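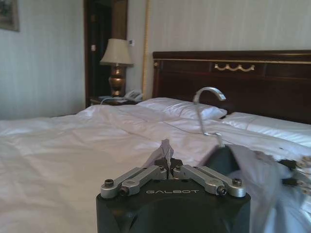
RIDGEWAY HOUSE
Housekeeping and Guest Rooms Meeting
Minutes, May

Meeting opened at 2:15 p.m. in the second floor linen office. Minutes of the April meeting were accepted with one correction: the pillow order was 189, not 198.

1. Guest clothing left on beds

Front desk passed on two comments from guests whose jackets had been moved and could not be found right away. The current sheet says only "tidy clothing," and the floors read it differently. Agreed wording for the new sheet:

Jackets and coats left on the bed are put on a hanger and hung in the closet. Zippers are left as found. Pockets are not opened or emptied. Light nylon jackets are lifted by the collar and are not folded into drawers. Bags stay where the guest put them.

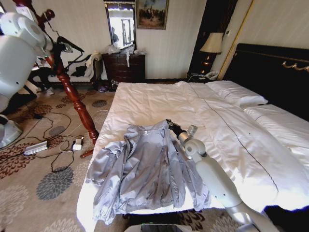
A question was raised about wet coats. These go in the bathroom on a hanger, with the fan on. The evening shift asked for the same wording on their sheet. Agreed.

2. Hangers

Stock is short on the third floor. Gistura quoted for 175 hangers with metal hooks, delivery in three weeks. Zekent was cheaper but has a minimum order we cannot store. Gistura order approved. Old hangers with loose hooks are to be pulled as rooms are turned and left in the bin by the service elevator.

3. Bedding

White duvets stay in use through the summer. Staff reported that the covers come back from Provia more creased than before. Purchasing will ask about the drying time. Pillows are to be shaken out and set at the headboard after the bed is smoothed, and the hem of the spread checked on both sides.
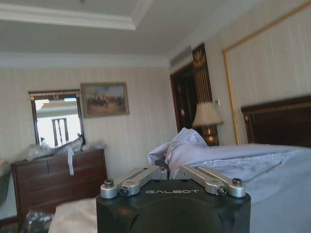 Bed, headboard and bedside lamp, guest room.

4. Lamps and headboards

Pleated shades are to be dusted with the soft brush only. The damp cloth has left marks on 4 of them. Gold trim on the headboards gets a dry cloth and no polish.

5. Room times

Full turn of a room is running about 45 minutes. No change to the schedule for now. Item carried over.

6. Other business

The linen office key is to be signed out each time.

Meeting closed at 3:05 p.m. Next meeting in June, same room.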